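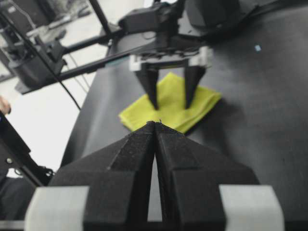 Rory Mowat says I should have stopped at the first twitch, and that anybody who has worked around arms for any length of time would have switched off there and then. He put this in a comment under my last post and I have been thinking about it since. He is right about the first twitch. I don't agree with him about the cause, and this post is mostly about the cause.

For anyone new here, Canis is the two-arm rig I have been putting together in a rented unit at Rathore Yard. It folds cloths. Two arms, a two-finger gripper on each, facing each other over a dark table. The near arm carries a small camera that looks down past its own fingers. The job is to take a square of cloth, fold it, fold it again, and put it down. The lime-green ones work best because the camera finds their edges easily against the table. The white ones are hopeless.

What went wrong is easy to describe. On run 918 the far arm came down for the second fold, got its fingers to the cloth, and closed much harder than it should have. It then kept hold when it had been told to let go. The near arm carried on with its own half of the job and pulled. The cloth went tight between the two of them, both arms started to shake, and the far gripper slipped off and swung back over the edge of the table. My hand was about where the swing ended. I had reached in to straighten the next cloth.

It caught me across two knuckles. A bruise and a small cut, nothing that needed more than a plaster. But the fingers on that gripper are tapered, and I would not like to have had them shut on me with the force they were using at the time.

I hit the stop button, which worked. Then I sat down and did nothing for a bit.

The first twitch, the one Rory is on about, had come earlier that same evening. The far arm gave a sort of hiccup as it lifted, a drop of maybe a centimetre, then it caught itself and carried on. I noticed it. I wrote "hiccup, far arm" in the notebook and let it run. It did it again some while later and I didn't write that one down.

My first idea was the cable. The arms are fed by thin black cables which flex every time the arm moves, and I have had one go before. I took the far arm's cable off and bent it about with a meter on it, and it was fine all the way along. I swapped it for a spare anyway. I ran 20 folds at low speed with no cloth, and there was no hiccup, so I very nearly called it fixed.

It wasn't. The reason it didn't hiccup was that there was no cloth and it was going slowly, so neither arm was drawing much current.

The logs were more use than the meter. I keep them with Pamance, which records position, current and temperature for every joint, along with the supply voltage. I had set it to keep only the last part of each run to save space, so for the earlier hiccup I had nothing. For 918 I had all of it. When both arms lifted at once, the voltage at the far end sagged low enough for the gripper servo to reset itself. It was off for a fraction of a second. Then it came back on and rejoined the others as if nothing had happened.

The trouble is what it came back on as. I use Drurar servos in both grippers. There is a torque limit you can set on them, and I had set it low, at a level where you can put your finger in the jaws and pull it out again. I set it once, from the start-up script, when the rig is switched on. The limit lives in the part of the memory that is lost when power goes. So when the servo reset in the middle of a run, it woke up with its factory limit, which is full torque. My script had no idea. It carried on sending positions and the servo carried on following them, with a great deal more force.

The manual does say this. It is in a table on page 8, in a column I had not looked at because I was after the register address in the next one along. I don't blame Drurar for it.

Not letting go was a second fault on top of the first. The servo had gone into overload from squeezing so hard, and in overload it ignores new positions until it is cleared. My code checked for overload on the arm joints but not on the grippers. I had assumed a gripper in overload would go limp. With the setting I had, it holds.

So that was the chain. The supply sagged, the servo reset, the limit was lost, the gripper over-squeezed, the overload flag went unread, and the other arm pulled against it. The last part was me with a hand over the table while the arms were live, which I had done more or less every run for weeks. Loading cloths by hand is dull and you get quick at it, and you stop waiting for the arms to park.

I replied to Rory that a loose connector and a sagging supply look the same from a chair, and he replied that this was exactly why you don't sit in the chair, you turn it off. Fair enough.

Changes so far:

Each arm now has its own supply. They were sharing one, which I sized for the average and not for both arms lifting together. I have had the second unit in a box since November, meaning to fit it.

The torque limit is written to permanent memory in both grippers. The script also reads it back before every single close, and if the number is wrong, both arms stop. This adds a small pause that you can see if you know to look for it. I can live with it.

Overload on any joint, grippers included, stops both arms. Before, each arm only knew about itself.

If the voltage dips under a set level, everything stops and waits for me to press a button. I was tempted to have it restart by itself and decided against it.

Pamance keeps whole runs now. They are big files and I will have to buy another disk.

Hands are the part I have not finished. For the time being I am back to stopping the arms before I reach in, with a foot switch that I have to hold down for them to move at all. It makes loading slow, and my leg aches by the end of a session. I would like a light barrier along the near edge of the table, but the arms themselves reach over that edge when they park, so they would trip it. Moving the park position means redoing a good deal of the motion planning. I will probably have to do it.

Since the changes I have done 120 runs with the green cloth at normal speed. No resets. The lowest voltage in that lot was well above the level where the servo drops out. I also pulled the power lead on the far gripper on purpose, in the middle of a close, with a rolled towel in the jaws and me on the other side of the room. It came back with the low limit, and both arms had already stopped by then. I did that several times over and got the same result each time.

One thing I can't explain yet is why it took so many runs. The supply was too small from the first day. My guess is that the joints have got stiffer with wear and draw more than they used to, and the current logs do go up slightly over the months, but I only have the tail ends of the early runs so I can't compare lifts. If anybody else is running Drurar servos in pairs and has kept full logs from new, I would be glad of a look at them.

Rory has offered to lend me a clamp meter. I have said yes.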